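Zwischenbericht zum Projekt "Lesestube Kirketer"
an die Stiftung Hevance, Förderlinie Sprache und Nachbarschaft

Berichtszeitraum: bis Ende Januar
Verfasst von: Arvid Rønning, Projektleitung

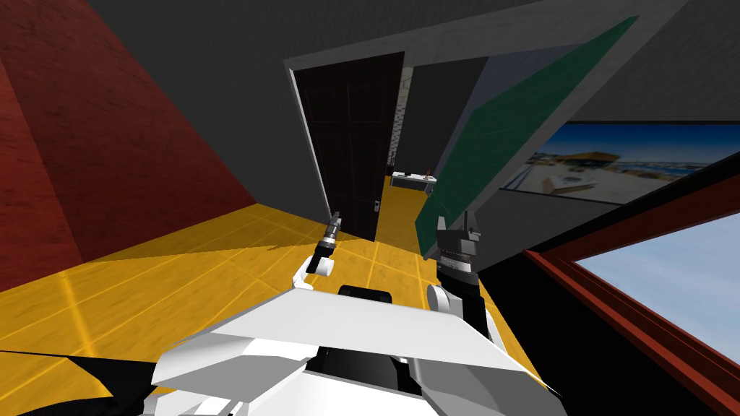
Mit diesem Bericht möchte ich den Stand unserer Arbeit darlegen, wie es im Fördervertrag vereinbart ist. Der letzte Bericht endete mit der Eröffnung der Lesestube, darum beginne ich mit dem, was danach kam.

1. Bestand und Ausleihe
Der Bestand ist auf 1.271 Bücher gewachsen. Ein großer Teil stammt aus der Auflösung der Buchhandlung Watkins, die uns ihre Kinderabteilung überlassen hat. Die Bücher sind alle erfasst, die Signaturen sind aber noch nicht bei allen aufgeklebt. Am meisten ausgeliehen werden zweisprachige Bilderbücher, vor allem Deutsch-Arabisch und Deutsch-Ukrainisch. Bei den Romanen für Erwachsene ist die Nachfrage schwächer als im Antrag angenommen. Wir kaufen in diesem Bereich vorläufig nichts mehr ein und verwenden die Mittel lieber für Sachbücher in einfacher Sprache.

2. Vorlesenachmittage
Die Nachmittage beginnen jetzt um 15.30 Uhr statt um 15 Uhr, weil viele Eltern vorher nicht aus der Arbeit kommen. Seit dieser Änderung ist der Raum gut besucht. Die Leitung der Nachmittage hat Rhiannon Morgan übernommen. Sie hat auch die Reihe "Ein Buch, zwei Stimmen" entwickelt, bei der jede Seite zuerst in der einen und dann in der anderen Sprache gelesen wird. Das dauert länger, aber die Kinder hören erstaunlich geduldig zu - auch die jüngeren.

3. Schreibwerkstatt für Erwachsene
In der Schreibwerkstatt haben sich 40 Personen angemeldet. Mit einer so hohen Zahl hatten wir nicht gerechnet und mussten die Gruppe teilen. Die zweite Gruppe trifft sich am Abend. Geschrieben werden kurze Texte über den eigenen Alltag: ein Weg zum Amt, ein Rezept, ein Brief an die Schule. Eine Auswahl soll im Heft "Stomevau" erscheinen, so heißt seit einer Abstimmung der Teilnehmenden auch die Werkstatt selbst. Das Lektorat ist noch nicht abgeschlossen. Einige Autorinnen wünschen, dass ihre Fehler stehen bleiben, andere wünschen das Gegenteil, und wir besprechen das mit jeder einzeln.

4. Finanzen
Die Ausgaben liegen im Rahmen des Plans, mit einer Ausnahme. Für die Regale im hinteren Raum sind 800 Euro mehr angefallen, weil sie aus Gründen des Brandschutzes anders befestigt werden mussten. Wir bitten darum, diesen Betrag aus der Position Öffentlichkeitsarbeit umwidmen zu dürfen. Der Druck der Faltblätter ist günstiger geworden als veranschlagt. Die Belege liegen in der Anlage bei.

5. Schwierigkeiten
Die Heizung ist zweimal ausgefallen, davon einmal während eines Vorlesenachmittags. Der Vermieter hat eine Reparatur zugesagt, einen Termin haben wir noch nicht. Außerdem fehlt uns weiterhin eine Person, die auf Tigrinya vorlesen kann.

6. Nächste Schritte
Bis zum nächsten Bericht wollen wir das Heft drucken lassen und die Signaturen fertigstellen. Mit der Grundschule sprechen wir über feste Besuchszeiten am Vormittag. Über die Umwidmung unter Punkt 4 bräuchten wir, wenn es möglich ist, eine Antwort noch vor der Bestellung beim Drucker.

Mit freundlichen Grüßen
Arvid Rønning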